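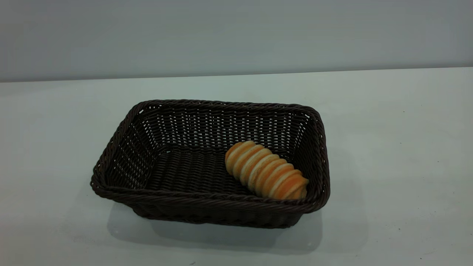

One roll, one dark woven basket with a twisted rim.

I grew up in a house where bread came to the table in the bag. You reached in, you grabbed a slice, you spun the bag shut. So I was a little suspicious when my editor asked me to spend the slow week after New Year's thinking about bread baskets (yes, a whole week!).

I ended up loving it. I started at Gajdoš, the kitchen shop two blocks from me, where there's a wall of 36 baskets and a very patient owner, Ivan Horobets. He steered me right away toward the synthetic rattan-style kind. "You can rinse it," he told me. "Try that with willow and come back in February."

I have tried that with willow. It smelled like a pond.

What I look for now is a shallow one with sides that lean out, so a long roll can lie at an angle and you can get your fingers under it. I like little gaps in the weave, too. Crumbs fall through them, sure, but a warm roll won't go soggy underneath the way it does in a bowl. And I've gone over to dark colors completely - a ridged, twisty roll looks fantastic against near-black, and pale baskets at my house turn the color of tea.

Size is where I got it wrong. My first was a giant thing from Ronano that cost 59 dollars and held enough for a wedding. Dinner at my place is two people and sometimes my sister. A smaller one looks generous even when we're down to the last roll, and it fits on top of the fridge with the napkins I never iron.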